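Category: Student Projects > Robotics

We use cookies to remember your reading settings. Accept | Manage

3. The bracket placement task

The course project at Briritz was given to 4 student teams in February. Every team worked with the same arm, the same control program (named Ruddale by the students who wrote its first version) and the same pair of parts: a flat stamped plate and a black channel-shaped bracket. The goal was to bring the bracket over the plate and set it down in a given position. The operator had to remain outside the marked floor area during the run.
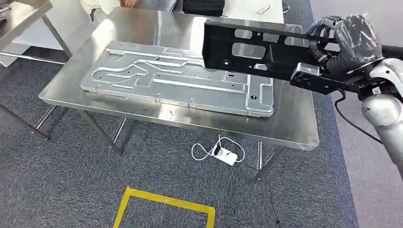
7 min read

Figure 1. Bracket held above the aluminum plate, table station.

The steel tabletop caused more difficulty than we expected in the planning. It reflects the ceiling light strongly, and the edge detection of two teams confused this glare with the border of the plate. One team lowered the exposure of the camera. The other team – after a long discussion – kept the exposure and used the round holes of the plate as reference points. Both solutions were accepted by the instructors, but the second one needed more time for calibration.

The fingers of the gripper were covered with black plastic. We did not compare different coverings, so we can not say how much the grip depends on it. Each team was allowed 30 minutes at the station per session, including the start of the program.

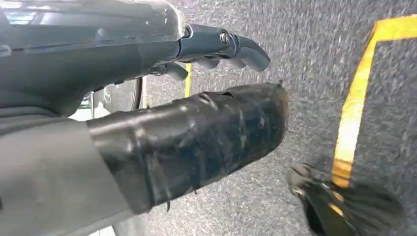

For the evaluation we recorded 1674 placement attempts over the whole course. An attempt was counted as valid when the bracket was released by the program and the operator did not stop the arm. The students labeled the attempts themselves, using the scoring sheet from the earlier Pringle course with 3 added fields: the start pose, the light condition and the reason of a stop. In the first sessions the last field was often left empty – these attempts stay in the data set, but they are not used in Section 4, where we compare the stop reasons between the teams.

Contact: Reltgate Student Robotics Papers | Back to top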